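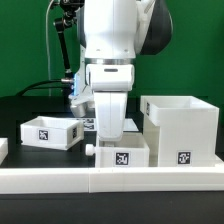 Stukden Drawer Challenge

Home | Clubs | Events | Rules | Random article
Reading time: 3 min

The Stukden Drawer Challenge is a student robotics contest run by the Gestside after-school club, and I should say right away that I competed in it twice before I started writing these pages, so take my fondness for it with a grain of salt. Teams program an arm to work with a set of small containers on a tabletop. It sounds easy! I thought so too, right up until my first practice session (June, terrible heat, no fan).

Origins

The club's founder, Kadri Toom, wanted something that could be set up on one table and packed away before dinner. Her first idea was a maze, which the students voted down in about a minute. Drawers won because everybody at the table had fought with a stuck one at home. The earliest written rules I've been able to find are dated Nov 28, 2020, and they fit on one page, with a long paragraph about snacks that has sadly been dropped from later versions.

Format

A round has 100 possible points. Teams draw a task card and get a short setup period, then the arm runs on its own code and hands stay off the table. Tasks are things like opening a drawer, closing it again, or moving an item from one container to another. You need 75 points to reach the final, and yes, I once finished with 74 and I still bring it up at parties. Restarts are allowed but they cost you, so most teams save them for when the arm is clearly headed somewhere silly.

Markers

Finding things is where most beginners lose their first few weeks. The containers carry square black-and-white fiducial markers, printed patterns that a camera can pick out and turn into a position and an angle. Once the code knows where a marker is, it can work out where the rest of the object ought to be. Aivar Dambrauskienė wrote the club's starter code for this, a little package called Lill, and it's good, though the comments are half jokes. My advice to new teams is to read the file on coordinate frames twice and skip the poem.
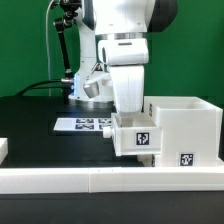

Drawer tasks are the heart of the contest and, if you ask me, the most fun to watch. The program has to know which way the drawer slides, and a pull that's even a bit crooked can make it bind. The club's cabinet is 3D-printed, with an open-topped box above and the drawer lower down, and a short round knob sticks out of the drawer front right beside a marker. So your code has a handy reference near the handle, but you still have to measure the offset between the two and get the sign right (my team got the sign wrong, and then got it wrong again with great confidence). With the drawer all the way out, you've also got to think about where the fingers go next. Lowering them over the side is a whole different motion from pulling, and lots of teams write it as a separate routine.

Team names and traditions

Teams are named after whatever the students like, subject to a veto from Kadri. The longest-running one is Inham, which has changed members completely and kept the same battered notebook. My own team was called 2981, after the last four digits of a library card, and I have no better explanation than that. It's also customary for the losing finalists to pick the music at cleanup.

Scoring disputes

Most arguments are over what counts as "closed." The current rule says the drawer front must be flush with the cabinet, and the judge checks it by eye from the side. Some teams would like a feeler gauge. I'm on their side, but I was also on the team with 74 points, so I would be.

See also: Gestside club; Lill starter code; Fiducial markers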